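How I Get Water Rings and Dull Patches Off a Wood Table

September 14, 2022

I bought my kitchen table secondhand from a little shop called Ersoy, and it came with a ring on it. One pale, perfectly round ring, right where my plate goes. I ate dinner next to that thing for most of July before I finally did something about it, and then of course I went a little overboard and did the nightstands, the desk and my sister's coffee table too. So I've had some practice now!

First, figure out what kind of mark you've got. White or cloudy rings are usually moisture stuck in the finish, and those are the ones you can fix at home in an afternoon. Black or dark brown rings have gone through the finish and into the wood, and that's a sanding job (or a job for somebody with more patience than me). If you can feel the ring with your fingernail, stop and read the part about wax further down before you try anything else.

What you'll need

A couple of soft cotton cloths. Old T-shirts are great as long as there's no printing on them.
A soft toothbrush for seams and edges.
Dish soap and warm water.
Plain white toothpaste, no gel and no whitening crystals.
A paste wax. I use Pamero in the clear, but use whatever you've got.
An iron, if the ring turns out to be stubborn.

Clear the table and give it a wash before you do anything else. One drop of soap in a bowl of water is plenty. Wring the cloth out until it barely feels damp, go with the grain, and follow right behind with a dry one. I skipped this my first time and rubbed old crumbs and syrup around in circles for ten minutes, so please learn from me.

Once it's dry, get your eyes down low and look across the top toward a window. Glare is your friend. Dull patches show up as a break in the shine, and so do specks and bits of lint you'd never notice from straight above. Pale wood is sneaky about this, so move around and check from more than one side.

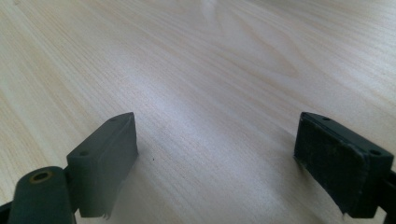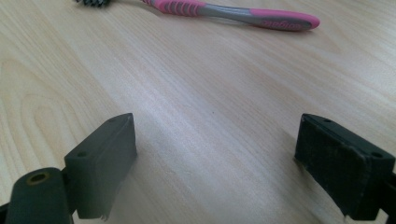
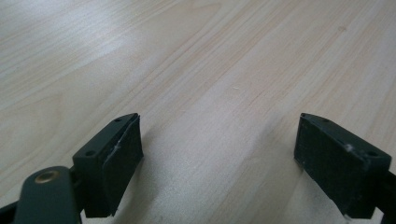 Reading time: 3 minutes

Okay, on to the ring itself. I always start with the gentlest thing and work up.

Try the toothpaste first. Put a dab the size of a pea on a damp cloth and rub lightly with the grain, never in circles. Wipe it off and look. If the ring is fainter, do it again. I usually need 3 rounds, and if I haven't seen any change by then I move on. Toothpaste is a very mild abrasive, so it will take down the shine if you keep at it forever. Test it somewhere hidden first, like the underside of the overhang.

If that does nothing, get out the iron. Set it to low with the steam OFF — really check this, and empty the water out while you're at it. Lay a folded dry cotton cloth over the ring and press for seven seconds. Lift, look, let the wood cool, press again. You're trying to coax the moisture out slowly, and more heat won't speed it up. It can blister the finish, though. I did my kitchen ring this way and it was gone by the fourth press. I may have yelled.

Skip the iron completely on anything with a veneer that's already lifting, and on laminate too. A laminate top can look a lot like the real thing, so check the edge: if the grain on top doesn't carry over the side, be suspicious. For laminate I stick with soap and water, plus a little baking soda paste on sticky spots.

If you could feel the ring with your fingernail, it may just be old wax or polish piled up around a wet glass. Rub it with a bit of mineral spirits on a cloth (windows open, please, and no iron or candles anywhere near it), wipe with a clean cloth, and let it dry before you judge. My sister's table turned out to be all wax and no damage. Lay the used cloths out flat outside to dry, too. Don't ball them up in the trash.

Last step is waxing. Use less than you think you need! Spread it thin, let it haze for as long as the can says, then buff with the grain until the cloth slides. I waxed my desk much too thick once and everything I put down on it stuck for about 43 days.

After that, leave the table alone overnight. No placemats, no laptop, no bowl of fruit. In the morning do the low-angle check again, and if you spot a dull patch, buff that one area before you reach for more wax. I do the kitchen table twice a year now and wipe it with a damp cloth in between.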